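Winter Coat Exchange Returns to the Old Dundham Library

DUNDHAM - If you have a coat in the back of the closet that no longer buttons, or one a child outgrew sometime between last spring and now, the folks at the Stumside Coat Exchange would dearly love to have it. The exchange opens again in November in the reading room of the old library on Wijesinghe Street, and from what we saw on a drizzly afternoon of sorting, it is going to be a full house.

The idea is as simple as it was when it started 4 years ago. You bring a coat, you take a coat. If you don't have one to bring, you take one anyway, and you will not be asked a single question about it. Last winter 390 coats went home with new owners, along with more scarves than anyone had the patience to write down.

"People come in a little shy, and then they see a neighbor trying on something with a fur collar and they start laughing," said Mariann Kozma, who runs the exchange and has lived in Stumside most of her life. "By the time they get to the mirror they've forgotten they were shy. I love that part. I could stand by that mirror all day, and some days I do."

Kozma got the whole thing going after a cold snap the year her youngest started school, when she noticed how many children at the bus stop were wearing two sweatshirts and calling it a coat. She asked at church, she asked at the bakery, and she asked the woman who cuts her hair, and within a couple of weeks her dining room had disappeared under wool and nylon (her husband ate his supper standing up for a while, and she says he has mostly forgiven her).

This year the exchange has a bigger room and a proper set of rails, thanks to a gift of $2,000 from Fovis, the dry cleaner on the corner by the bridge. Fovis has also offered to clean any wool coat that comes in looking tired, and that is no small thing when you consider what a good overcoat picks up in ten winters of dogs, buses and wood smoke. Coats will hang by size this time, with the children's rail set low enough for the children to reach.

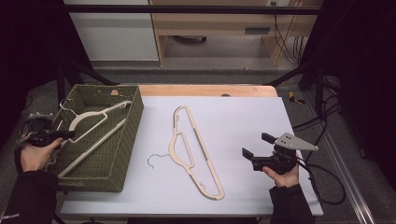
Plastic hangers, and an olive-green woven basket to keep them in.

What the exchange needs most is men's coats in large sizes and anything warm for teenagers, who are, Kozma says with great affection, the hardest people in the county to please. Snow pants are welcome too. So are hats and gloves, as long as the gloves come in pairs. Please check the pockets before you drop anything off. Last year's pockets gave up house keys, a wedding invitation, and a very nice letter from a grandmother in Ohio that took Kozma and her sister most of an evening on the telephone to return.

Zippers that stick are fine, and so are missing buttons. There is a mending table by the radiator, and Kozma's sister will be there with her button tin, which belonged to their mother and has a match for nearly everything if you are willing to dig. She is glad to show anyone how to sew a button on so it stays put, and there's generally a pot of coffee going nearby, so you may find that you stay longer than you meant to. We certainly did.
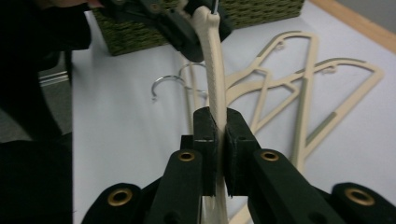
Where can I leave a coat if I can't get to the library while it's open?
Fovis will take them at the front counter any time the shop is open. Just say it's for the exchange, and they'll send it over with the next load.

Doors open at 3 in the afternoon, which gives families time to walk over after school, and the room stays open into the evening for people coming off work. Parking is in the lot behind the building, and the ramp is on that side as well. The front steps are still being repaired, so please go around even if you're feeling spry.

Coats left over at the end of the season will be boxed up and kept dry in the library basement until next year, apart from the lighter jackets, which will go back out on the rails in spring. Kozma would also be happy to hear from anyone with a full-length mirror to lend. The one they have now is a good one, but there tends to be a line for it.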